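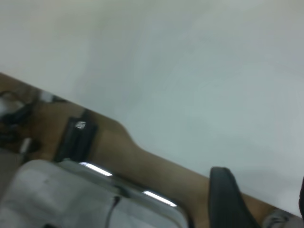

Early Music Survey
Unit 3: The Dance Suite

Read these notes before class. They cover what we got through last time and what you will need for the listening assignment. The scores are in the shared folder under the same unit number. If you miss class, get the marked-up courante from someone who was there, as I won't be posting it.

What a suite is

A suite is a group of dance pieces in the same key, meant to be played or heard together. By the later seventeenth century the usual core was allemande, courante, sarabande and gigue. Many suites open with a prelude, and many add lighter dances between the sarabande and the gigue: minuets, bourrées, gavottes, passepieds.

Do not assume that the composer always fixed the order. In many lute and harpsichord manuscripts the pieces are grouped by key, sometimes with several courantes in a row, and the player picked what to use. The tidy set you see in a modern edition may have been put together by the editor. Check the critical notes at the back before you write anything about "the structure of the suite."

Most of these pieces were not danced to. The allemande in particular had stopped being a ballroom dance long before the best-known keyboard examples were written. Minuets and gavottes were still on the dance floor, and players knew the steps. That matters for tempo, and we will come back to it.

Binary form

Nearly every dance in the suite is in two repeated sections, or strains. The first usually moves from the home key to the dominant, or from a minor key to its relative major or its dominant. The second works its way back, sometimes touching other keys on the way. Early examples are often looser about this, and some first strains simply end at home.

In class we marked the courante in the Laleveck lute book as follows:

First strain: home key, half cadence, then a move to the dominant with a full cadence at the double bar.
Second strain: opening figure turned upside down, a passage in the relative minor, return home. The last phrase of the second strain matches the last phrase of the first, transposed.

That closing match is sometimes called a rhyming cadence. Look for it in your own pieces. It is common but it isn't required, and a piece without one isn't faulty.

The four core dances

Allemande. Duple or quadruple time, moderate, with a short upbeat. The texture is usually continuous, with the motion passed between the voices so that something is always moving. Phrase lengths can be hard to hear on a first listening. Players tend to take it either too slowly, as if it were a second prelude, or too evenly.

Courante. There are two kinds and you need to be able to tell them apart. The French courante is normally written in 3/2 and shifts between groupings of two and three beats, especially at cadences. The Italian corrente is quicker, in 3/4 or 3/8, with running notes and a plainer beat. Titles in the sources are not reliable. Go by the time signature and the note values.

Sarabande. Triple time, usually slow by this period, with weight on the second beat in many measures. It starts without an upbeat in most cases. Earlier sarabandes were fast, and some English ones stayed that way, so again look at the source and its date before you settle on a tempo.

Gigue. Compound time in most cases: 6/8, 12/8, sometimes 3/8. The French type often uses dotted rhythms and imitation, and the Italian type runs in even notes. In some gigues the second strain opens with the subject inverted. A small number of gigues are notated in duple time, and whether those should be played as written or bent into triplets is still argued over. You can take either side on the assignment as long as you give your evidence.

Broken style on the lute and the harpsichord

A plucked lute string dies away quickly, and the left hand can't hold every note of a full chord while the upper line moves. Lutenists dealt with this by spreading the notes out in time. The bass comes first, then an inner note, then the top, and the ear joins them into separate voices. The modern term is style brisé. It was not the players' own term.

Harpsichordists took over much of this manner even though their instrument can sound full chords without trouble. Compare the two versions of the allemande in the folder, one in tablature with my transcription and one for keyboard. Three things to check:

1. Where the keyboard version fills in a note that the lute could not have reached.
2. Where the keyboard version keeps a gap that it had no technical need to keep.
3. How long the bass notes are written in each. Tablature shows when a note starts and does not show when it stops, so every length in the transcription is a decision I made. You may disagree with some of them. Kaja Sproģis disagreed with the tie at the first cadence, and I think she is right, so cross it out.

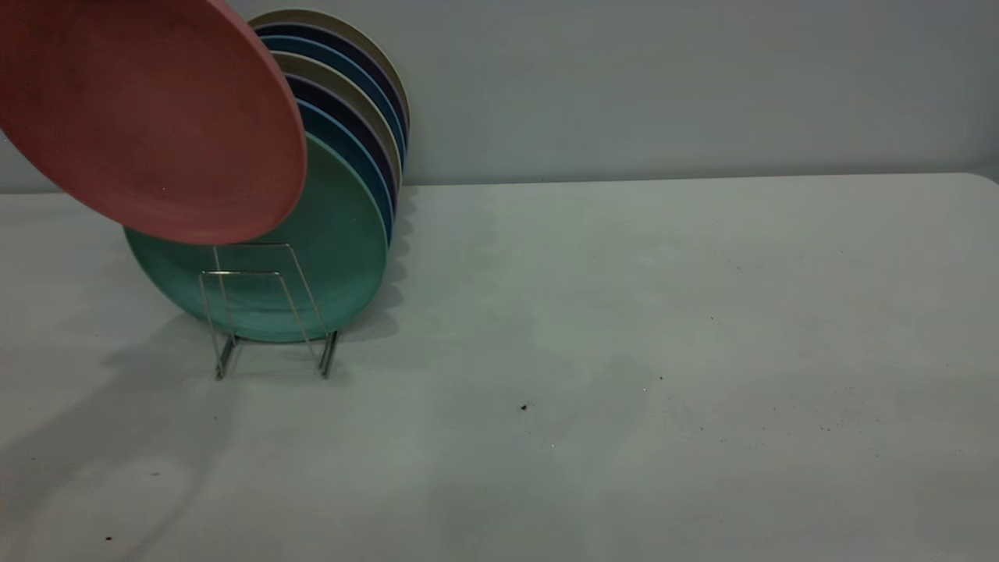

Repeats and ornaments

Each strain is marked to be repeated. In a concert it is normal to take all the repeats in the short dances. With a long allemande some players take only the first. If you leave one out, be consistent within the suite or have a reason you could explain to a teacher.

The repeat is where the player adds ornaments. French sources print signs for trills, mordents, appoggiaturas and so on, and often include a table showing how to play them. The tables differ from one another, so use the one that belongs to your source when there is one. Italian practice leaves more to the player, who fills in the leaps and decorates the long notes, above all in slow movements.

A double is a written-out varied version of a dance, placed after it. Doubles are useful evidence for what a player might have improvised on a repeat. Notice how seldom they change the bass. Play the plain version first until the harmony is in your hands, then add a little.

Unequal notes

In French music, pairs of stepwise notes written as equal were often played long-short. The amount of inequality was left to taste. It applies to certain note values depending on the meter, and it generally does not apply to leaps, repeated notes, or notes with dots or strokes over them. We will spend most of next class on this. Si-woo Myung is bringing the theorbo, and we will try the same phrase several ways.

Choosing a tempo

For dances that were still in use, start from the step pattern. One minuet step takes two measures of 3/4, and if your tempo makes that step impossible to balance, it is too slow. For the others, start from the smallest common note value and the speed of the harmony. If the chords change on every beat, a fast tempo will blur them, especially in a room with a long echo like the Irnthorpe chapel.

Terms to know

Strain: one of the repeated sections of a dance.
Petite reprise: a short extra repeat of the last few measures, after the second strain has been played twice.
Hemiola: a regrouping of two measures of three beats as three groups of two, common before cadences.
Campanella: on the lute or guitar, a scale passage fingered across different strings so that the notes ring over each other.
Scordatura: a nonstandard tuning of the strings.
Tablature: notation that shows where to put the fingers instead of the pitch.

Listening assignment

Listen to both recordings of the suite in D minor, the one by Kaj Hafstein on lute and the one by Ketill Bach on harpsichord. Have the score in front of you. Write up to 2 pages, double spaced, on the following:

The treatment of repeats. Say which are taken and what changes the second time, with measure numbers.
The tempo of the sarabande in each recording, and what effect it has on the second beat.
One place where the instrument seems to have shaped the player's decision.

Do not give a general opinion of the recordings. I want measure numbers and specific remarks. Papers go in the box outside the practice rooms by noon, before class starts. Late papers lose a grade unless you have spoken to me beforehand.

Reading for next time

Chapter 4 of the course reader, on inequality and dotting. Skip the section on overdotting in overtures for now. It belongs with the orchestral unit in December.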